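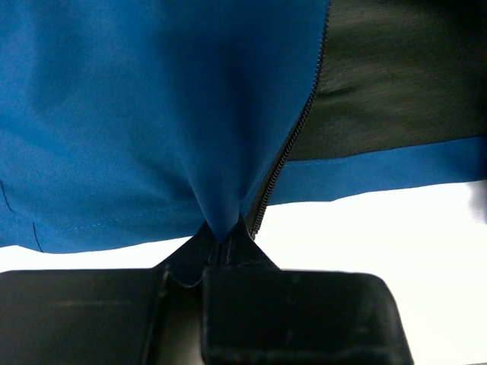
I own too many jackets, and I came to terms with that years ago. What I had never come to terms with was putting them away. I could fold a T-shirt in my sleep and I'm pretty decent with a fitted sheet (stop laughing), but give me anything with a zipper and I'd just sort of roll it up and shove it on a shelf and hope. So this summer I decided I was going to learn, properly, the way other people learn sourdough. The trouble starts at the hem. Take a bright blue jacket with a charcoal panel next to the zipper: pinch it by the bottom edge and pull, and all that smooth fabric bunches into a funnel of creases running straight down to the spot you're holding. Let go, lay it down like that, and you're folding the creases right in with everything else. I had been doing it my entire adult life!

It started with a closet. We have one by the front door, narrow and deep, and by June it had gotten to where you opened it with your shoulder ready. I emptied the whole thing onto the bed and found 8 jackets that were mine alone. A raincoat, two fleeces, a denim thing from college, the puffy one I wore through an entire winter in Costigan when the apartment heat was more of a rumor than a utility, and a few I'd honestly have sworn belonged to someone else. Every one of them looked like it had been slept in. Some of them probably had.

My first idea was to throw money at it, because that's always my first idea. I went down to Clultano, the housewares store in the old bank building, and stood in the hanger aisle for much longer than a person should. They had a cedar set for 200 dollars. Two hundred! For hangers! I picked one up and it was lovely, wide in the shoulders and heavy, and it smelled like a sauna, and I put it back and bought a flat storage bin with a lid and a pretzel from the cart outside.

So folding it was. And the thing I learned pretty fast is that a jacket wants a big flat surface, bigger than you think. I'd been doing it against my own chest, chin on the collar, arms flapping around like I was directing traffic. The bed is better, except it's soft and everything sinks. The kitchen table is best if you wipe it first. I forgot to wipe it first. There is now a little maple syrup on one of the fleeces and I've decided it's not going anywhere.

Zip it up before you do anything. I resisted this for ages, I don't know why, it just seemed like extra work to zip a jacket I wasn't wearing. But an open front slides. You get one side square and the other has wandered off somewhere under the sleeve. Zip it all the way, lay it face down, and then take hold of the hem at both corners and give it one good tug toward you. Both corners is the part that matters. One hand in the middle gets you the funnel again. With a hand at each end the back flattens out and the side seams more or less find their places, and you can smooth whatever's left with your palm.

Sleeves next. I tried crossing them over the back like a little straitjacket, which looks neat for a minute and leaves a big lump in the middle. Now I fold each side in first, then run the sleeve straight down toward the hem. The cuffs usually hang over the bottom a bit, so I tuck them up. Then it goes in half, hem to collar, and if it's a hooded one the hood gets flopped down over the top like an envelope. That's really it. My first one took me so long that my coffee went cold, and it came out shaped like a trapezoid. I was so proud of that trapezoid.

Fabric makes a huge difference, by the way. Fleece is an absolute sweetheart - it stays wherever you put it. Denim is stiff, but it's honest work. The slick stuff is the real opponent. I have a windbreaker from Flinidance, the running club I belonged to for one very optimistic spring, and it will not stay folded for anyone. You get it perfect, you turn around to grab the bin, and it has quietly opened up again like a flower. With that one I roll it after the last fold, pretty tight, and stick it between two fleeces so it can't go anywhere.

The puffy one I gave up on. I know there are people who can get a puffy coat down to the size of a grapefruit, and I've watched them do it, and I'm happy for them. Mine has a hanger and the whole left end of the closet.

I also ended up checking every pocket, which I recommend to everybody as entertainment. Out came movie stubs, a glove, a key to I have no idea what, a parking receipt from the Aren ferry lot, and a 100-peso bill from a trip I took so long ago that I'd cut my own bangs for it. It took up most of an afternoon, with me sitting on the floor reading receipts like they were letters. The glove I kept. I'm fairly sure I still have the other one.

The bin from Clultano holds five jackets if I stand them on edge, the folded side up, so I can see which is which without digging. The raincoat stays on its hook by the door. The denim one I've started wearing again, now that I know I have it, and it's a little snug across the back but the sleeves still fit great.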